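4. Placing the bouquet

1. Hold the bouquet by the white stem, below the leaves.

2. Turn the flowers toward the window and check the blossoms against the blinds. Bright light is supposed to show every gap. It shows some.

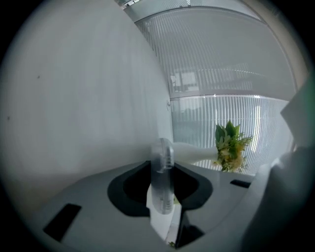
Cameron Carnegie disagrees with step 2 and would judge the flowers by a lamp in the evening. Try both if you have the patience.

Note: The Folovitz card promises a "natural look" from any side. We doubt it - pick one side and face it out.

Caution: Don't pull on the thin sprigs.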